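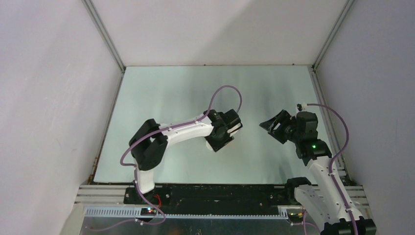
How to Move Coins From an Exchange to Your Own Wallet

By Washington Camargo
Tuesday, June 8, 2021

These steps use the Ackroyd desktop wallet and an account at the Drinano exchange. Other wallets and exchanges use different labels, but the order is the same.

1. Install the wallet and choose Create New. Write the recovery phrase on paper and check the spelling of every word. Do not save it in email or a notes app.

2. Close the wallet, open it again and choose Restore. Type in the phrase. If it is accepted, your paper copy is good. Do this while the wallet is still empty.

3. Click Receive and copy the address. On the exchange, go to Funds, then Withdraw, and paste it. Compare the first and last few characters with the ones in the wallet. Some malware swaps addresses on the clipboard.

4. Send a small test amount first. I used $67. You will pay the network fee twice this way.

5. Wait for the confirmations. Mine took about 533 seconds to show the first one, but it can be a lot longer when the network is busy.

6. Send the rest. Drinano holds any withdrawal over $3000 until you click a link in an email, so check your spam folder if the status stays at Pending.

Check that you are sending on the right network. A Bitcoin address will not work for other coins, and most exchanges can't get the money back if it goes to the wrong place.

Keep the transaction ID with your tax records. In Ackroyd it is under History, and you can copy it by right-clicking the entry.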